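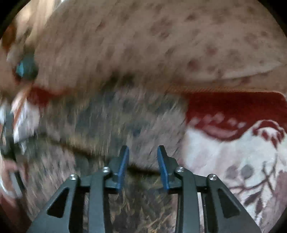
Amarachi Akpan and Szu-yu Chuang are through to the women's doubles final at the Drestidberg Indoor Open after a thrilling 7-5, 4-6, 10-8 win over second seeds Huguette Tessier and Petra Waweru.

The pair, playing only their second event together, trailed 8-6 in the match tiebreak before winning four points in a row. Chuang finished it with a backhand return down the line that brought the Venow Hall crowd to its feet.

"I just kept telling Szu-yu to go for it," said Akpan, 32. "She did, and wow — what a shot! We're having so much fun out there."

Tessier and Waweru had not dropped a set all week and served superbly in the second, losing just two points on serve.

In the men's draw, Corentin Lecomte and Raphaël Vasseur also reached the final, beating the Gromum Club pairing 6-3, 6-4. The two Frenchmen broke serve in the opening game of each set and never gave up the lead.

The women's final starts at 2 p.m. on Center Court, with the men's to follow. Tickets are on sale at the Venow Hall box office, and doors open at noon.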